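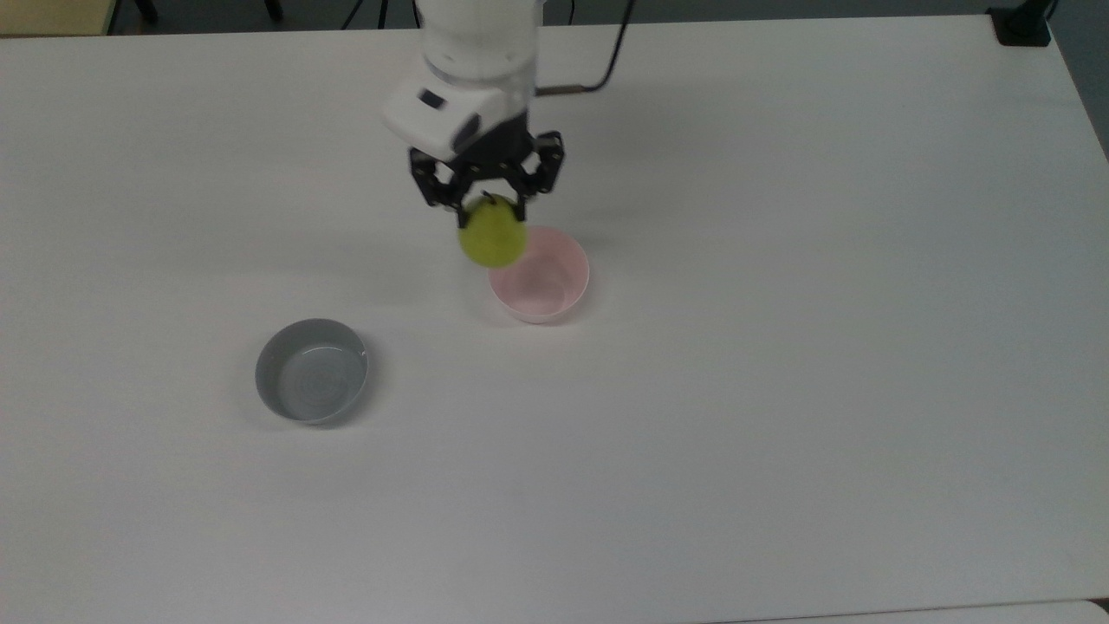

Phí Digest, Vol 30, Issue 11

From: Paraskevi Moschos
To: phi-list
Subject: Re: green fruit, and what to do with a bowl of it
4th September

Oh, I'm so glad you asked this, Iresha! I've had a bowl on the go since February, one fruit or another, and I could talk about it all day.

First, the skin. A bit of mottling on a yellow-green fruit doesn't bother me at all, and I'd go by feel every time. Press gently up near the stem. If it gives a little, eat it that day or the next. If it's firm as a cricket ball, leave it in the bowl on the bench and check again in the morning. I do like a plain white table for sorting (you notice a bruise so much sooner than on my old patterned cloth), and I put the fruit down one piece at a time so they don't knock against each other. Dropping them in from a height is how you get those brown patches a couple of days later.

Pears go in the fridge once they soften. Apples I put straight in the fridge, in the bottom drawer, and bring out a few for the bowl, because they stay so much crisper that way. My mum would have been horrified, she had hers out on the sideboard till they wrinkled.

Begoñe gave me her recipe for the soft ones and it's a beauty: peel, chop, a squeeze of lemon, a spoonful of honey, lid on, low heat until it all collapses. I had it on porridge for 6 days straight and was sorry when it ran out. Manolis, did you ever try it with the ginger? I'd love to know!

Paraskevi

On the list, Iresha Pathirana wrote:
> Hi all, I've come home from the Cillau market with far too
> much green fruit, pears and apples both, and the only big
> bowl I own is already full. Some of the skins are a bit
> speckled. Do I keep them all out together or split them up?
> And is there anything easy I can cook with the ones that go
> soft first? My favourite colour for a kitchen, at least!
> Iresha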